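Stulville toy library to reopen in larger space

14 August 2023

The Stulville toy library will reopen next month on the ground floor of the former Pamus shoe store on Tamside Road. It closed in March when the lease on its old rooms ran out, and its stock has been in storage ever since.

Families will be able to borrow board games, puzzles, building sets, ride-on toys and soft toys for up to 3 weeks at a time. Small plush toys will be lent by the basket. 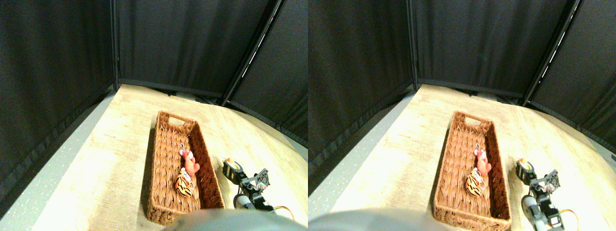
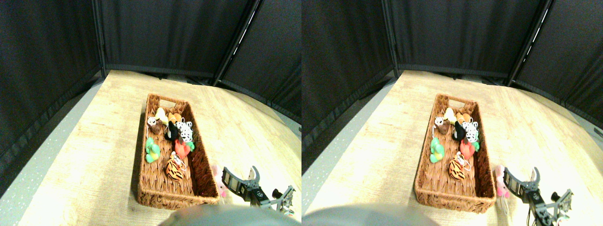 ## What it will cost

Membership stays free for Stulville residents. People who live outside the town will pay a yearly fee, to be set before opening day. Fines for late returns have been dropped, but a family with overdue items won't be able to take out anything new until they come back.

The library has 2000 items on its list, including 100 that were bought this summer with a grant from the town. Most of the new items are for children under two, an age group the old collection did not serve well. Parents asked for more bath toys and stacking toys in a survey handed out at the spring fair.

The new space also has a step-free entrance, a changing table and a place to leave strollers. The old rooms were up a flight of stairs, and larger items had to be carried down by hand.

## Work still to be done

Nkosi Builders is laying the floor and putting in shelves. The front window, cracked during the winter storms, has been replaced. A sign for the street side has been ordered but may not arrive before the doors open.

The town set aside $3000 for paint and lighting. Any money left over will go toward a second set of shelves for the back room, where jigsaw puzzles will be kept.

## Returns and donations

Toys borrowed before the March closing can be brought to the front desk at the town hall during office hours. Please put loose pieces in a bag and write the item number on the outside.

Donations are on hold until the shelves are in. After that, the library will take clean toys in working order with all their parts. It can't accept car seats, cribs or anything that needs a charger that has been lost.

Opening hours will be posted on the town hall door and on the library's page.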